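The Forty-Minute Gospel

Every August the church in Plimatthorpe announces a new way to grow, and every August I drive over to hear about it. This year's plan is called Wullel, a small-group program that promises to turn visitors into members in 9 weeks. It comes with a workbook, a set of talks and a coaching call. A congregation of 80 pays the same price as one ten times its size.

Pastor Weidong Zou opened the launch evening by telling us that 29 churches had already signed on. He didn't say how many had finished. When I asked, he said the numbers were "still being gathered," and went on to the next slide.

I have no quarrel with small groups. The Methodists ran on them, and plenty of tired parishes have been kept alive by a few people reading Romans in a den. My trouble is with the packaging. Week three of the workbook asks members to write down the names of eight friends "open to a conversation," then rank them. Week five has them report back. Somewhere in there a neighbor has become a prospect, and I doubt the neighbor was consulted.

The theology is thin, too. Sin gets a paragraph. Grace gets a chart. The talk on prayer runs forty minutes and spends most of them on scheduling. Yanling Xiao, who wrote the workbook, told me the material was kept light on purpose so that new believers wouldn't be scared away. Perhaps. The new believers I've met tend to have been scared already, and came looking for something heavier.

Iradport tried a similar course a few years back. Attendance rose through the spring and was back where it started by Christmas, while the subscription renewed itself.
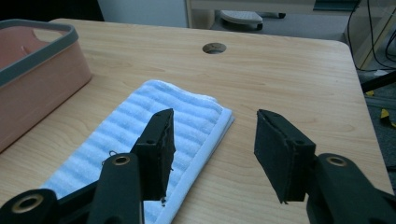

Tahmineh Akbari thinks I'm being unfair. Her Wednesday group began with strangers, she told me, and when her mother died they brought dinner every night until the funeral. "You can call it a product," she said. "I was the one eating the soup."

I believe her. I'd still like to know whether they'd have brought it without the workbook, and what Plimatthorpe plans to do in week ten.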